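Search the site
Enter keyword Search

Last updated: March

Lillanus Foundation: Grants and Learning
Progress report from the Gakumau Trust: Welcome Through Sport programme

Summary

The Trust reports that the programme is on schedule in all but one of its strands. Workshops have now reached 306 young people in Trendville schools, and the first block of community sessions has been completed at the Thibodeaux leisure centre. Spending remains within the approved budget.

Schools strand

Each school receives two classroom workshops on prejudice and belonging, followed by a mixed sports session in which newly arrived pupils and their classmates play on the same teams. Teachers are asked to attend throughout and to complete a short form at the end. Of the 306 pupils taking part, 115 were born outside the country. Ten schools are now signed up and two more have asked to join next term.

Ileana Onu, who leads on delivery, has rewritten the second workshop following comments from teachers that the original case studies were too long for a single lesson. The new version uses shorter accounts and leaves more time for discussion. Feedback forms returned so far rate it more highly, though numbers are still small. 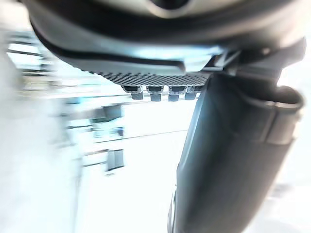
Close view of the gripper, with the perforated pad and the row of pegs along its lower edge.

Community strand

The Thibodeaux sessions offer basketball and volleyball to families from the neighbouring estates. Attendance was low in the opening weeks. Mamta Sengar arranged for leaflets to be translated and moved the start time to 6.30 pm, after which attendance improved. Parents have asked for a women-only session, and we are discussing hall times with the centre.

Training for coaches

This strand is behind schedule. The course on recognising and reporting discriminatory abuse was to have been delivered before the end of winter. Our lead trainer, Cornel Sandu, was on sick leave for part of that period. Brândușa Bucur has agreed to take over the remaining dates, and we expect the course to be completed by the end of June.

Finance

An underspend of £3000 is forecast on coach training. The Trust asks the Foundation's permission to carry this sum forward and use it for hall hire in the community strand. No other changes to the budget are requested.

Report submitted by Nghĩa Vương, Programme Manager

Shares: 10
Comments: 0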